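The Bitter Shelf

Josée Lapointe keeps 89 jars of roots, barks and peels in the back room of her shop in Drirnari, and she will open any of them if you ask. Gentian smells like wet soil. Dried orange peel smells better than the fresh kind.

Lapointe makes bitters, the strong drops that go into cocktails and, more and more, into plain soda water. She started in March of 2000 with a borrowed stockpot and a recipe from her aunt, who took a spoonful after heavy meals and gave the same to anyone at her table.

The method has hardly changed. Each plant is soaked by itself in strong alcohol, strained, and blended later with the others. Some makers put everything in one pot. Lapointe did that for years and gave it up. "Cinnamon is done in a few days," she says. "Gentian wants longer. If you leave them together, you get cinnamon and not much else."

Her best seller, Nirkitz, uses 20 ingredients and takes over 3 months to finish. Cekico is simpler, mostly grapefruit peel and hops, and she recommends it to people who don't drink. A few drops in a glass of cold soda, she says, and dinner feels like dinner.

Bars were slow to come around. The first to order was Ostapchuk, a narrow place near the train station that still buys by the case. Its bartenders put Nirkitz in a whiskey sour and, in winter, in hot cider – a mix Lapointe found strange until she tried it.

Making bitters at home is easy enough. Start with citrus peel, scraped clean of white pith, in a jar of high-proof vodka. Shake it once a day and taste it every few days. Label everything, including the date. Lapointe lost a whole winter of work to unmarked jars and still talks about it.

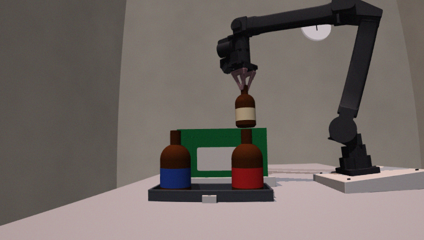 Store finished bitters away from sunlight with the cap on tight. Hers keep for years, though the citrus ones fade first. She tells customers to use those up by summer and save the darker blends for the cold months.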